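Speaker notes: Open day at Zastside, simulation part
Speaker: Vsevolod Hrynyshyn
Slides by Nadiia Demchenko

Before I start

Check that the sound is off on the laptop. Greet the people at the back also, they are often from the Koech office and they came a long way. Say thank you to Miroslava Chornovol for the room and the coffee.

Opening

Good morning, and welcome. My part is short. You will see the arm itself downstairs with Zoriana Zakharchenko after the break. What I show is the step before this, where our software learns to find its way in a room that exists only in the computer. We call this room Fludberg. The name comes from a street where Nusrat Thambiah used to live, and it stayed.

(Wait until the door of the hall is closed.)

Slide 1. The room

We made Fludberg simple on purpose. There is a floor, there are grey-green walls, a dark brown door and a few pieces of furniture. 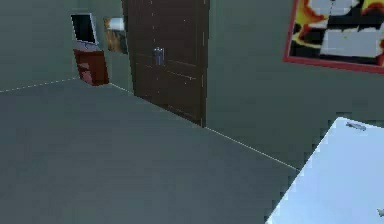 The task for today is the door. The software must find it, plan a way to it, and stop at a distance where the handle can be reached. For a person this is nothing. For our planner it was the hardest task of the spring, and I will say why.

A door is large and flat, and from many places in the room you see only part of it. Our first planner, which we took over from the Zeller project, was good with small objects on a table. It looked for edges, and it wanted to see all edges of the object together. With a door this is rarely possible.

(If somebody asks about Zeller here, say that Nusrat answers this at the end.)

Nusrat changed the method. The planner now accepts a part of the object and makes a guess about the rest. When it moves, it corrects the guess. This needs more computing, but we are happy with it.

Slide 2. How we test

One test is one try to come to the door from a start place. For this open day we prepared 1,000 start places, and Nadiia chose 258 of them by hand as difficult. She looked for places where the view is tilted, or where the door is close and fills a big part of the view. From such a place the panels and their edges run at a slant, and a straight line is not a good help any more.

I ask the audience: what would you look at first? Give them time. Last October most people said the handle. Some said the picture with the red frame, and I liked this answer, as a picture on the wall tells you well where you are.

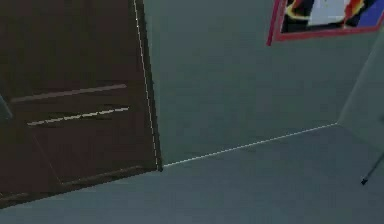

Slide 3. Live run

Start the run from the left window, not from the menu. It takes 2 minutes. While it runs, speak slowly and explain the bar at the bottom. If it stops, do not start it again, go to the next slide.

Questions and end

We have 8 minutes for questions. Repeat each question in the microphone. Then send the groups down to Zoriana by the side stairs.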